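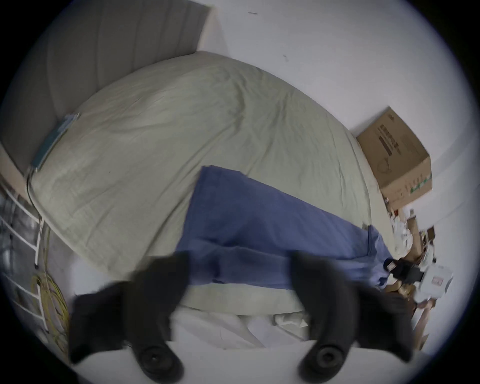

Wrist view, one unit, blue cloth on the green sheet.

Cloth work started in March, after I gave up on rigid objects for a while. The setup is two hand-held grippers, one operator and one bed. Each take is a short fold or spread of the cloth, recorded from the grippers and from a head view, and the target for the first batch is 2090 takes.

Most of the early losses were sync errors. If the streams drift by more than 30 milliseconds, the fold step no longer lines up with the finger positions and the take goes in the bin. I now run a clap check before each block of 40.

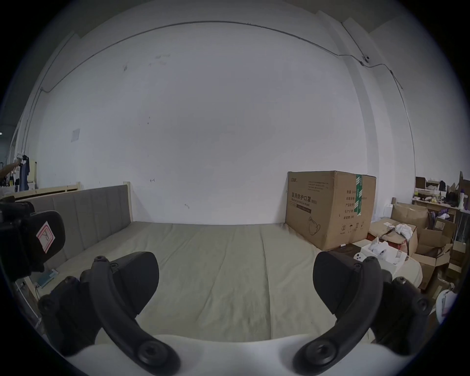
Daichi Katayama wrote to ask why I don't drop the head view altogether, as the Kaneko loader ignores it by default. Fair point. I keep it for labeling, where it is much easier to tell which hand moved first.

Start poses matter more than I expected. My first blocks all began with the jaws open and level over the mattress,

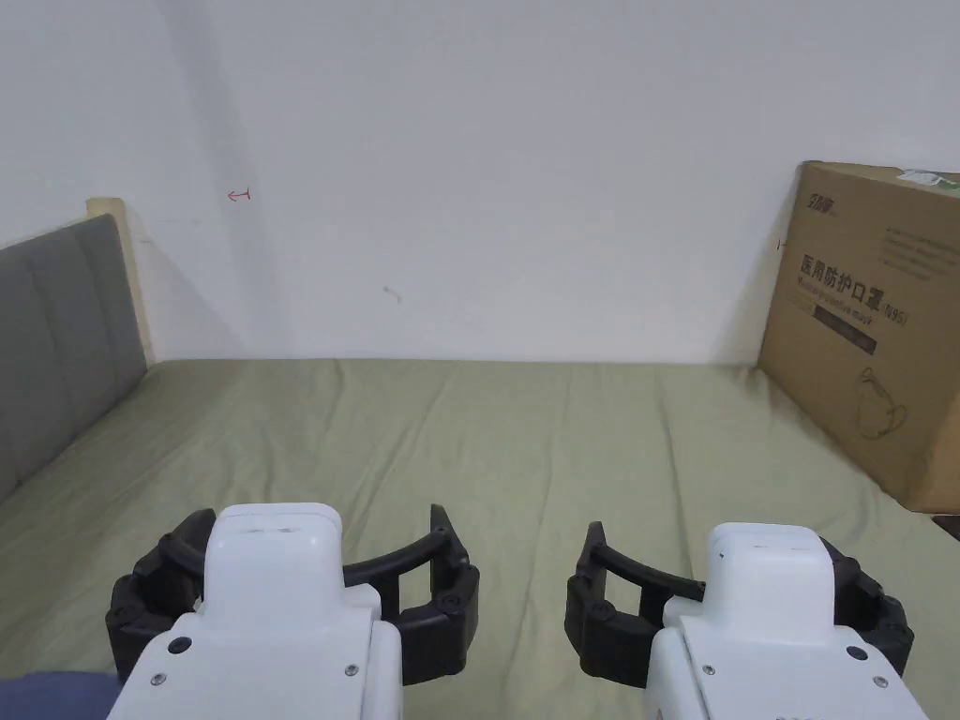
and the policy learned to wait for that pose before doing anything. Starts are now drawn from a list that Soltum prints at the top of each block. Sheet wrinkles stay as they fall. Smoothing between takes cost too much time.

Failed grasps go in as well, tagged, provided the operator recovers within the same take.

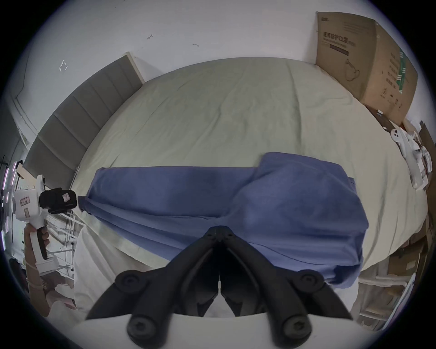 Minemley, in the comments on the last post, thinks recoveries should be capped or the model will learn to miss on purpose. I have 2 training runs queued to test that, one with the cap and one without.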